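Replacing thermal paste in an office desktop

Old paste dries out and the processor begins to throttle under load. If a machine in the Rimholm office sits above 78 degrees while idle, work through the steps below before logging a parts request. The Worku monitoring page shows idle temperatures for each asset number.

1. Shut down, switch off at the wall and unplug every lead. Hold the power button for 7 seconds to discharge the supply.

2. Open the case on a clear bench. Check bare metal for screw holes and keep each screw with the part it came from. Mixed threads are the usual cause of stripped holes. 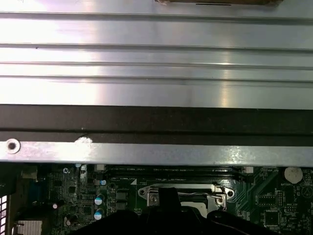 Ribbed metal panel and rail, with a screw hole near the left end of the rail.

3. Run the machine for 3 minutes beforehand if the cooler is stuck. Warm paste releases more easily. Loosen the cooler screws in a diagonal pattern, a half turn each, then twist the cooler slightly and lift.

4. Wipe the heat spreader and cooler base with isopropyl alcohol and a lint-free cloth. Do not use paper towel. Leave the processor in its socket unless paste has run over the edge. If it must come out, raise the lever fully and lift straight up by the edges. 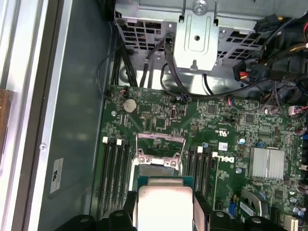 Processor above the open socket on a Dell board.

5. Apply a pea-sized dot of Dolell compound to the centre of the heat spreader. Spreading by hand traps air.

6. Lower the cooler squarely and tighten in the same diagonal order. Stop when the screws bottom out.

7. Reconnect the fan lead and look over the interior for stray screws and pinched wires.

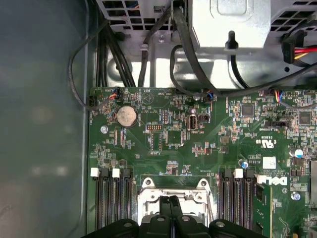 8. Close the case, boot, and run the Wurmont load test for 2,000 cycles. Send the log to Hawi Tsegaye with the asset number in the subject line.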